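Thursday, 9am
By the Drullik press office

ETLOW TEA ROOM REOPENS, SCONES UNCHANGED

Drullik is pleased to reopen the Zastgate tea room in Etlow, shut since May while we argued with the boiler. The boiler lost. Seating rises to 19, provided two of you are friendly. A pot for one is still £2, and we have bought 197 teaspoons in the knowledge that you will steal them.
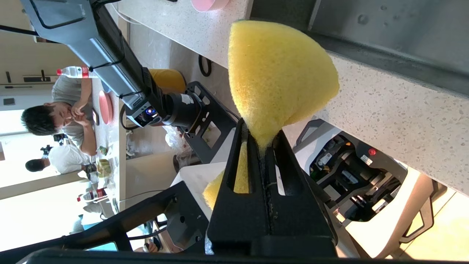

Photo: R. Yoshida, Press Officer, Drullik

Doors open at ten. Dogs welcome, prams by negotiation.

Comments

marj_b: Is the cheese scone back?

Etlowlad: 197 spoons and I bet not one cake fork

marj_b: Still waiting re the scone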